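Penmanship, a Relapse

2020-12-04

Filed under: paper, complaints

The pharmacist asked me to read my own handwriting back to her last month and I couldn't do it. I had filled out a form standing at the counter, with the pen on the little chain, and she turned it around and pointed to the line for my street. It looked like a seismograph reading from a quiet day. I told her my address out loud and she wrote it in over mine, in lovely round letters, like a teacher.

I used to have good handwriting. I want that on the record. In fourth grade I won a certificate for it, signed by the principal, whose own signature was a loop and a dash. For years I thought of it as a settled matter, the way you think of your height.

So I have been practicing. Piroska Takács, who used to sit across from me at work and now sits in a small rectangle on my screen like everyone else, lent me a workbook meant for adults. It came in an envelope with her own handwriting on the front, and I felt that was a little pointed. The workbook has slanted guide lines and a chapter on posture. Your feet go flat on the floor. Your forearm rests on the desk and you move the pen from the shoulder, supposedly. I have tried moving the pen from the shoulder, and I look like someone washing a very small window.

The first pages are all ovals. Ovals leaning right, one on top of the other, until you have something like a spring somebody stepped on. Then come the push-pulls, up and down strokes packed close together. You do these for a week before you're allowed a letter. I lasted two days and skipped to lowercase a, where I was found out at once. Lowercase a is an oval with a push-pull on it.

I went back and did the ovals.

The pen question

Anyone who takes up handwriting past the age of 30 will try to solve it with shopping. I know this about myself and I did it anyway. I read a forum for most of a weekend. People there own more pens than I own objects of any kind, and they have feelings about paper that I can only call religious. One man posted a side by side of 43 black inks, scanned, and the replies argued for pages about whether the ninth one was black.

What I bought in the end was a Kushwaha with a medium nib, secondhand, from a seller who described it as "scratchy but honest." It is scratchy. I can't speak to the rest. The bottle of ink that came with it was nearly 70 percent gone, and the cap had glued itself on so thoroughly that I had to run it under the hot tap with a rubber glove. My left thumb was blue through Thanksgiving.

I will say that a fountain pen slows you down, and slow turned out to be most of what I needed. My bad writing is mostly fast writing. Somewhere in my twenties I started taking notes in meetings at the speed people were talking, and the first thing to go was the e, then the r, and after that every word ending in -ing became a straight line with a tail. I could read it for about an hour afterward. By the next morning it was a souvenir.

Troels Vestergaard, my brother-in-law, thinks the whole project is silly. He types everything, including his grocery list, which he prints. Troels asked me what I was planning to write, once I could write. I told him letters. He asked who to. I changed the subject to his gutters.

Letters, then

It was a fair question, and I ended up with two people. The first was Godelieve Hermans, my landlady from the year I spent in Ghent, who has mailed me a New Year's card every single year and gotten back, on a good year, an email in February. Her cards are written to all four edges. When she runs out of room she turns the card and goes up the side, and when that's full she writes on the envelope flap, so the last sentence is sometimes torn in half. One year the torn sentence was about a hospital, and I had to call.

I wrote her three pages. It took an evening and two ruined starts, one for a smear and one for a joke that seemed fine in my head and looked unkind in ink. You can't take anything back on paper, or you can, but she'll see that you did. I kept reaching for a delete key with my little finger. I also noticed how little I had to say about my days and how long it took to say it, and that by page two I'd stopped reporting and started asking her things. Does the bakery with the rude man still exist? Did Wim Wuyts from downstairs ever marry the cellist? I don't ask questions like that in email. In email I say "hope all is well" and then I attach something.

The second letter went to Silvia Šindelář, who was my best friend until we were both about 25 and then, with no argument or event of any kind, wasn't. I had an address that might be good. I wrote one page, kept it light, and mailed it before I could improve it. No answer yet. I'm told the mail is slow this year, and I'm happy to believe it for as long as necessary.

Things I've learned that are of no use to anybody

Lined paper makes me write small. Blank paper makes me write downhill.

A capital Q in the old style looks like a 2, and the postal service does not care for it.

Left-handed people have a whole separate literature on this and it's angrier than ours.

The cheap pads from Jumix, the yellow ones with the gummed top, take ink better than the nice cream stationery I bought at what I'm going to call an ambitious price. On the cream paper every downstroke grows whiskers. I wrote Godelieve on the yellow pad and put in a line apologizing for it, and then I had to apologize for how I'd written "apologize."

My hand hurts in a new place, below the thumb. The workbook has a paragraph on this. It says I'm gripping too hard, and suggests I picture holding a baby bird. I don't know who these people are who hold a baby bird and feel relaxed. I held the pen that way and it fell in my lap, nib down. The pants are garden pants now.

Where it stands

I'm through the lowercase and partway into the capitals. The r is back. The e has opened up again and can be told from the i in decent light. My signature hasn't changed at all, and I've decided to leave it alone. The bank has gotten used to it.

I started a page of whatever I could think of to copy out each night, and I've now used song lyrics, the back of a rice package, and the opening of a mystery novel I've owned since college and never read. It's pretty good, as it happens. I'd never have gotten past the first chapter at normal speed. At handwriting speed you notice that the detective has taken his coat off twice.
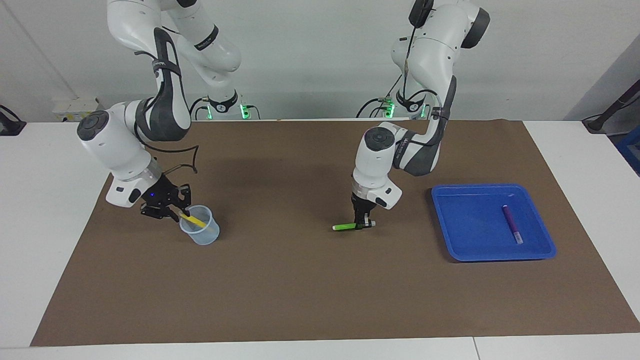

The next one in the pile is a cookbook, so that should go quicker. I also owe Piroska her workbook back by the end of the month, with a note, and I've been drafting the note. It's four lines long. I'm on the sixth version and the P still looks like a flag in bad weather. If Silvia writes back I'll say so here, and if you've got a method for getting ink out of a bathroom sink that doesn't involve the stuff with the skull on the label, the comments are open.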